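Flisix pauses Plirden gripper shipments after finger pad fault

NILTHOLM, May – We've stopped sending out the Plirden hand-held gripper for now, and I'd like to tell you why myself before you hear it second-hand.

A customer wrote to us about a finger that wouldn't open again after a long morning of picking up laundry. We asked for the tool back, put it on the bench and ran it through 1263 open-and-close cycles. It jammed on us 8 times! Each time the mesh pad had crept a little on its finger and caught against the arm, and the finger stayed shut until we freed it by hand. No injuries have been reported, but a finger that stays shut is a pinch risk and I'm not happy with it.

So we're recalling the first 200 tools. If yours is one of them, please stop using it, take the power off and don't try to glue the pad back yourself (I tried, it made things worse). We'll send a box and pay the postage both ways. New pads are on their way to our workshop now, and every repaired tool will do 1000 cycles with us before it goes home. 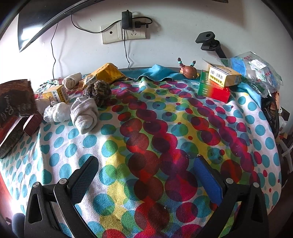 R. Szénási
Founder and Head of Product Safety, Flisix

Household jobs are what we test on, socks and small boxes and all, and we'll carry on doing that with the new pads. The two fingers will still have their mesh pads, one navy and one royal blue, so you'll know left from right.

I'm sorry for the bother. Owners can reach the repair desk through the Plirden support page, and press questions can come straight to me at the Niltholm office.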